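House Rules for the Laundry Robot

Domestic robots have been folding shirts at trade fairs for years. What they have lacked is an agreed way of behaving near a household appliance. A draft code of practice now in circulation, known as the Bresta code after the town where its first meeting was held, sets out to supply one for a single chore: moving clothes between a basket and a front-loading washing machine.

The code runs to 56 clauses. Most concern matters that any careful householder would recognise. The door is to be fully open before an arm goes near the drum. Cloth is to be taken from the drum a little at a time. The basket should be kept close to the opening, so that a garment is carried over open floor for as short a distance as possible.

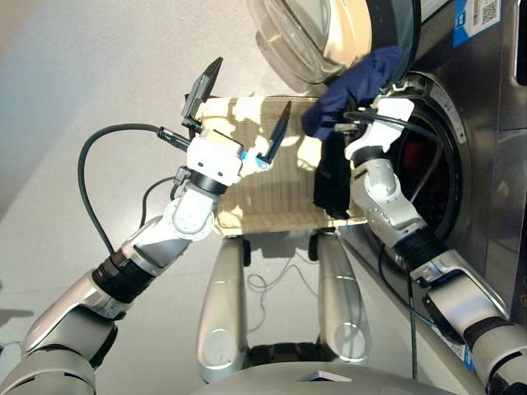

Reach is dealt with at greater length. Under clause 12, an arm that has entered the drum must be able to withdraw by the path it came in on, without brushing the rim or the door glass. The second arm may steady the basket but may not enter the opening at the same time. Earlier wording allowed both arms inside, provided that they moved slowly. It was struck out after written comments from the test house at Groltcombe, which argued that slow movement is no protection against a twisted sleeve.

The part on sensing proved harder to settle. Cameras mounted at the wrist give a close view, but the view suffers when the arm is turning and the light is poor. The draft therefore requires that no grip be started on the strength of a blurred picture alone. The arm must pause, or a second camera must confirm the position.
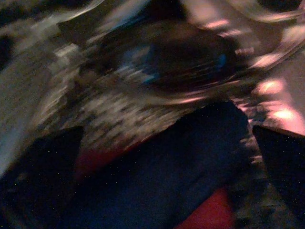
Words: Keisha Castellanos
February 2020

Makers have not been unanimous. Bruvach, which builds two-armed machines for care homes, supports the pause but wishes to see it shortened. Mondal, a smaller firm, would leave the matter to each maker and ask only for a written record of every dropped or missed item. The present text keeps the pause and adds the record. Both firms have accepted this for the trial period.

Force limits are set by the cloth and by the container together. A woven basket gives a little under pressure, and a grip suited to a hard plastic tub may mark it or pull it out of shape. Where two arms share a load, the code asks that one be named as the holding arm before the lift begins — and that it remain so until the basket is at rest.

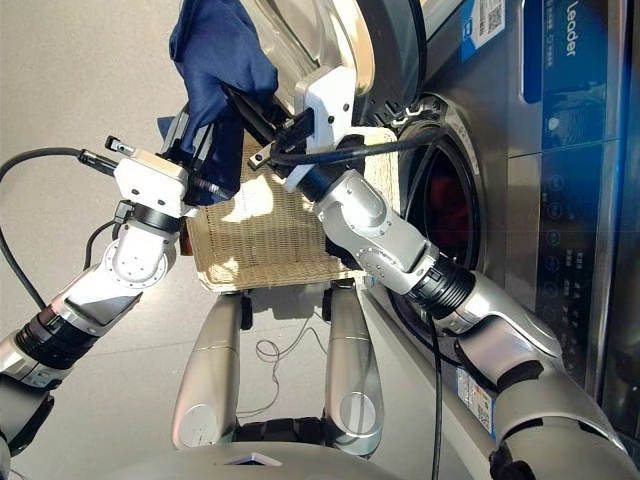
Cables receive a section of their own. Loops at the wrist must not be able to catch on a door, a handle or the basket rim at any point in the arm's travel, and cables on the floor are to stay within the footprint of the base. Inspectors are asked to check this by hand, at full stretch and with the arms folded, before any powered test.

For approval, a machine must complete over 300 transfers in a furnished room, using mixed colours and weights of cloth. No more than 3 items may be dropped. Any contact with the door glass ends the test, which must then be begun again from the first transfer. 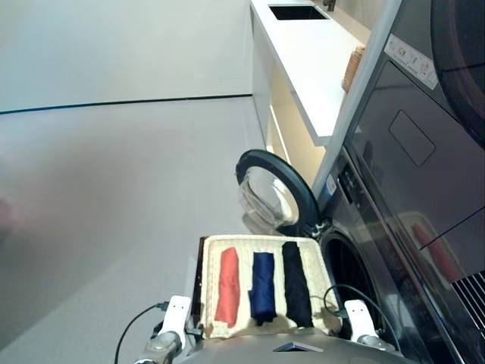
The closing clauses cover the handover to people. Garments may be left rolled or flat, according to the wishes of the household, but they should lie below the rim of the basket whenever it is to be carried. The robot must come to a full stop, arms still, before anyone takes the basket from it.

Comments on the draft are open until the end of March. Replies should quote the clause number and, where a change is sought, give the wording proposed.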